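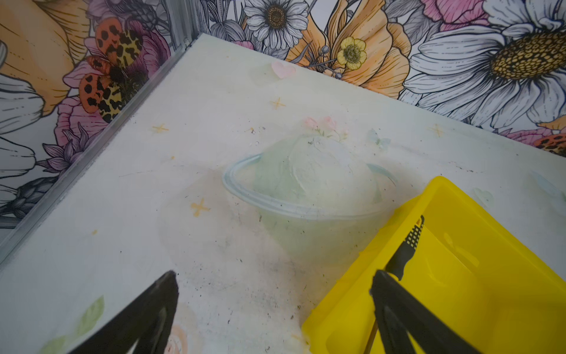 Reading Group Notebook, Rurkaswood Library Workshop
Entry of 5 Mar 2023
Kept by Itzel Quezada

Purpose of entry. To record the work done on the second volume of the Kustik sequence, and to set out what remains before the reading guide goes to the printer. Colleagues are asked to add their remarks in the margin and to initial them.

Text used. The Premier paperback, 517 pages, checked against the library's hardback wherever the two differ. The differences found to date are small. A comma is lost on page 90 of the paperback, which changes who is speaking to whom. The hardback has the sense of it, and the guide should quote from that.

State of the reading. I have now read the volume twice. The first reading was made without notes, as agreed in July, and the second with a slip for each chapter. The slips for chapters one to 18 are in the grey box file. The remaining chapters are noted in this book only and have still to be copied out.

General view. The second volume is a stronger piece of work than the first. The author, Berhe, no longer stops the story to explain the ferry company and its rules, and the comedy is better for it. The inspector's visit in chapter six is the best long scene in either book. It depends on the reader remembering that the harbour clock runs fast, a fact last mentioned in volume one, and the guide must decide whether to remind people of it. My own preference is to leave the matter alone. Readers who have forgotten will still find the scene funny, and those who remember should be allowed their pleasure.

The middle of the book is weaker. Chapters 11 to 13 follow the sister to the mainland, where she waits for a letter. Very little is made of the town, and the landlady speaks exactly as the aunt does. On the second reading I timed these chapters and found that they took me longer than the whole of the ending.

Points on which the group disagreed. The question of the burnt ledger was raised again. One party holds that the uncle burnt it himself and that his grief in chapter nine is put on. The other holds that the text gives him no chance to do so. I went through the chapter line by line. He leaves the supper table once, to fetch coal, and returns "with clean hands", a phrase the first party reads as guilt and the second as a plain statement. I can take it no further. Both readings will be set down in the guide at equal length.

There was also some discussion of whether the volume may be read alone. I had thought so. Two members who joined late and had not read the first book reported that they could follow events but did not know why the christening mattered. The guide will recommend reading in order.

Word count. The draft guide stands at 1,237 words, excluding the questions. The agreed form is a single folded sheet, and the printer's sample shows that this will fit if the character list is set in two columns. The family tree has been taken out. It gave away the cousin's parentage, and I do not know how it passed the first check.

Corrections to the draft.
The ferry is named twice with different spellings. Follow the hardback.
Question four asks what readers "felt" about the auction. Replace with a question about who gains by it.
The note on dialect words is too long. Keep the fishing terms and drop the rest.
Page references to be given for the paperback, with chapter numbers for those using other editions.

Matters outstanding. Permission has been sought for the extract from chapter six and no reply has been received. Should none come before the sheet is set, the extract will be replaced by a short summary, which I have drafted on the back page of this book. The third volume is on order. I would ask that no one bring details of it to the next session, as several members have asked to come to it fresh.

Next entry to cover the copied slips, the revised questions and the two-column proof.

I.Q.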